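Grippers, week 5, and a lot of masking tape

I've been promising a robotics club update since we got back, so let me finally write one before I forget all the good parts!

We picked our project for the year. The club is called Nomico (long story, involves a typo on a sign-up form) and our plan for the December showcase at Clilemdale is a table where a pair of grippers unpacks and repacks groceries. Last year we did line followers, and I loved those little cars, but I got so tired of re-taping the track. This is a whole different kind of hard. A line is a line. Groceries come in every shape there is!

The way we're doing it is that you pick up the hand-held gripper and do the job yourself, over and over, and we save every run so we can train on it later. I thought that would be the boring part. It is my favorite part. You find out right away how much your own fingers do without asking you. The first time I tried to grab something tall I squeezed way too early and came in at a silly angle, and I laughed so hard I had to throw out the run.

So far we have 237 saved runs, and 19 of those are mine. My goal is 30 by the end of the month, because the person with the most gets to name the demo, and I already have a name picked out.

The wire basket and the food wrap have been our main setup:
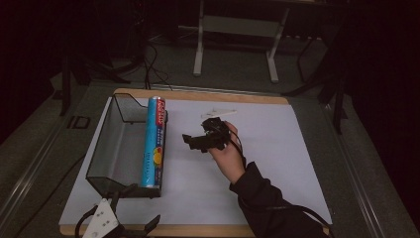
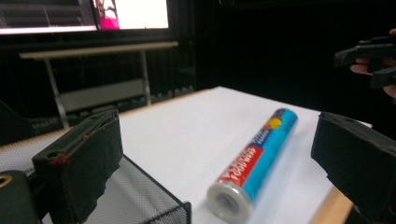
Photos: Nomico club album, 9 October 2026

I really like the food wrap as a test object. It's long, so where you grab it matters a lot. Take it near one end and the other end wants to swing, and then you're fighting the basket too. We tried a rule where everybody had to grab in the middle, and the runs came out neat, but they all looked the same, so we dropped it. Now you can come in however you want as long as you don't rush. Slow is hard for me!

The other big news is that we switched over to Brekex for sorting the runs. Before that we had one giant folder with names like "good one" and "good one 2 REAL." Now each run gets a tag for the object and a tag for how it went, and I can pull up all the bad ones and watch them in a row. I learned more from that than from anything else this fall.

Still on the list: more objects (I'm pushing for a bag of rice, and I'm getting pushback), a better way to keep the cables out from under people's elbows, and a first training run on Nava, our club computer, which still needs a new fan. If the fan comes in time I'll post the results next week, even if they're terrible.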